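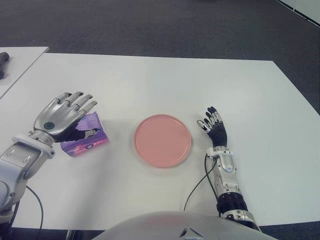 Left hand on the box, right hand by the plate. Head camera.

Left hand won't release after a grasp — thread in Bimanual / Hands

prurkell_bench
We run a two-armed humanoid on a tabletop task: pick up a small carton with the left hand, put it on a plate, open, retract. Since the August update the left hand sometimes stays closed after the open command. The arm then retracts anyway and takes the carton with it. Over 100 runs it did this 14 times. The right hand has never done it. Controller log shows code 348 each time, and the Tareck manual only says "finger state mismatch." Has anyone cleared this one?

mamell_user
Check your cables first. You have thin black ones loose on the table next to both arms. If the left one gets pulled when the forearm turns, you lose the finger encoder for a moment and the controller keeps the last position it had.

prurkell_bench
Swapped the left cable and taped it along the forearm for a set of runs. Same fault. I took the tape off again afterward.

karagiannis_fw
I don't think it's the cable. A dropped encoder gives a different code on ours. 348 came up when the thumb motor reached its current limit while pressing on something stiff. Lower the grip force and see.

mamell_user
It can be both. Our cable tested fine on a meter and still failed when it was bent.

Ljubica Kelmendi
Whatever the cause, the retract should not run while the hand is closed. That is the part I would fix today. Our hand did the same thing next to a person's arm and we got lucky. Put a check on finger position before any arm motion, and keep people out of reach until it's in.

prurkell_bench
Agreed on the check. I added it this morning and the arm now holds still on a mismatch. I also went through the wrist camera stills to look at the joints up close.

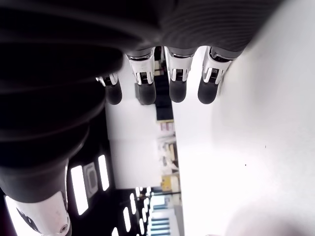

I can't find a cracked housing or a bent link in that one, but a still won't tell me anything about the motor. Will try the lower grip force next.

karagiannis_fw
What's your cycle count? Ours started at 3,593 and got worse from there.

prurkell_bench
Don't have it in front of me. The left hand does most of the picking, so it will be higher than the right.

mamell_user
Then swap the hands' controller boards before you touch the force setting. If the fault moves to the right side you have your answer.

karagiannis_fw
That's half a day of work. Changing the force is one line — do that first.

prurkell_bench
Force first, boards after that if it comes back. I'll post the log either way.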